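The flashcard pile: what I did with mine
2024-08-26, from Khalil Daher 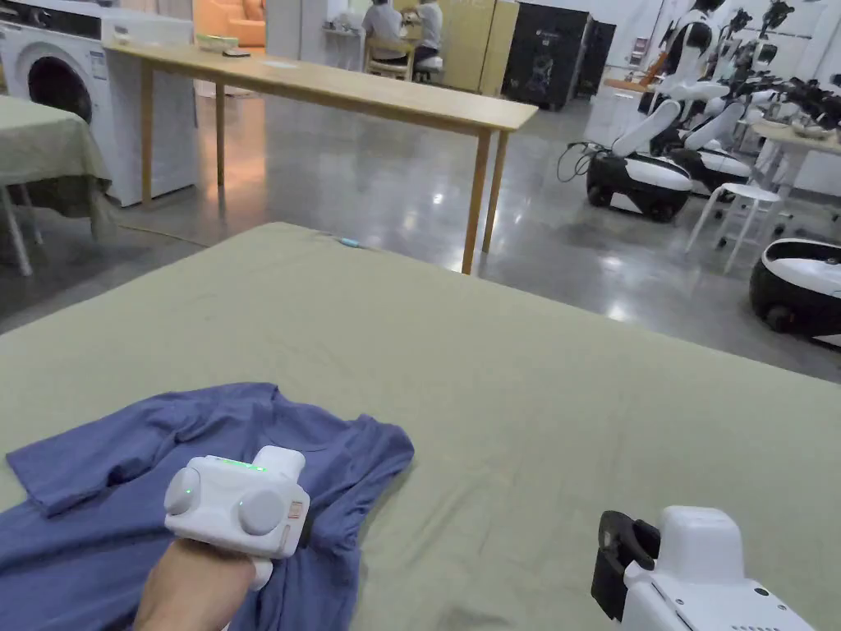

Quick one this time, I have two lesson plans to finish tonight and the printer is acting up again.

A lot of you wrote in over the summer with the same problem. You took a break from Japanese. Maybe a trip, maybe a new job, maybe just tired of it. Then you opened your flashcard app and there was the number. Mine said 1043 reviews due. I closed it and made a sandwich.

I did that every day for most of a month. Open, look at number, close. So if that's you, you're in good company, and I want to go over how I got out of it. Not a system. Just what I did.

First thing, I stopped trying to pay it all back. I had tried that before, in the spring. Sat down on a free afternoon and clicked through cards till my eyes hurt, and by the end I was hitting "good" on words I had no idea about. Those words then went off into the future for weeks and came back as strangers. Waste of an afternoon, and it made the deck worse.

So this time I looked at the deck itself. 3531 cards, total. Some of them from my very first class, when I typed in everything the teacher wrote on the board. I had a card for "blotting paper." I had four cards for the same verb, kakeru, all with one-word English answers, all different, and no way of knowing which one the card wanted. To hang, to call, to sit, to take time. I'd been failing those for years. They are fine words to learn but not like that.

I use Grikance, which lets you sort by how many times you've missed a card. Most apps have something close to it, look under browse or statistics. I sorted, worst at the top, and went down the list with one rule. Do I want this word? If yes, rewrite it. If no, delete.

Deleting felt awful for the first few and then it felt great!! I know people who suspend cards in place of deleting them and that's fine too. Same effect. You stop seeing them.

The rewriting part took longer. What I do now is put the word in a short sentence and ask myself for the meaning of the sentence. So the kakeru cards turned into:

Denwa o kakeru. (make a phone call)
Megane o kakeru. (put on glasses)
Kagi o kakeru. (lock something)
Jikan o kakeru. (spend time on it)

That's it, that's the card. Short. If the sentence has a second word I don't know, the sentence is too hard, pick another. I took most of mine out of the Iwasaki reader we use in the Tuesd-- in the evening group, level two, which has nice plain sentences. Yours can come from anywhere, a text from a friend, a song, the back of a snack bag. A sentence you have met in real life sticks a lot better than one from a list. For me anyway.

Then the reviews. I set a timer. 11 minutes in the morning with coffee, and when it rang I stopped, even in the middle of a good run. No evening session. No making up for a missed day. And zero new cards till the pile was gone, which was the hard bit, I kept seeing words I wanted. I wrote those in a notebook and left them there. When I went back to the notebook later half of them didn't look so interesting any more.

One more setting. Have your app show you the cards with the shortest gap first, the ones you were seeing every few days before you stopped. Those are the freshest in the app's mind but the weakest in yours. The old ones, the words you've known for years, can sit another week with no harm. You still know what "neko" means. I had mine on random order at first and it was a mess.

Where I am now: 107 due this morning. That's a bit high for me still but it's a normal day's number, give or take, and I don't get that sinking feeling when I open the thing.

Stuff that did not work, so you can skip it:

Starting a brand new deck. Tempting, I know. I did it once a few years back and spent two weeks learning "water" and "school" again.

Doing reviews on the bus. I get off at the wrong stop.

Switching apps. I tried Skodon for a weekend after somebody in the Vuvska group recomended it. Pretty, nice sounds, and the pile came right along with me when I imported the deck. Some of you like it and that's great, but the app was never my problem.

Reading the forums about the best settings. Oh boy. A whole evening gone and not one card reviewed.

A few people asked whether they need flashcards at all. My answer, no, not if you read a lot. If you're getting through a page or two of something every day then the common words come around by themselves. Cards help me with the ones that don't come around, the words for tax forms and doctor visits and so on. Reiko-type words, my old teacher used to say "words you need once a year and need badly." If you dropped your deck altogether and you've been reading manga all summer, you may be doing better than the rest of us. Come tell us what you're reading.

And if you only have cards and no reading, please swap a few of those minutes. Even a page. I have had students who knew piles of single words and froze at a bakery sign.

Next up. The fall evening group starts up again in September, same room, same time, bring the level two reader if you have it. If you don't have it, I have spare copies to borrow, just let me know ahead so I can put one in my bag. First meeting is easy stuff, we go around and talk about our summer, past tense practice mostly. Nobody gets called on if they'd rather listen.

If you clean out your deck before then, send me the silliest card you find. I'll print the best ones in the next issue. "Blotting paper" is already taken.

Oh and the answer to last issue's puzzle was hashi. Bridge, chopsticks, edge. Several of you got all three and one person sent a drawing of chopsticks on the edge of a bridge, which is going up on teh classroom wall.

Khalil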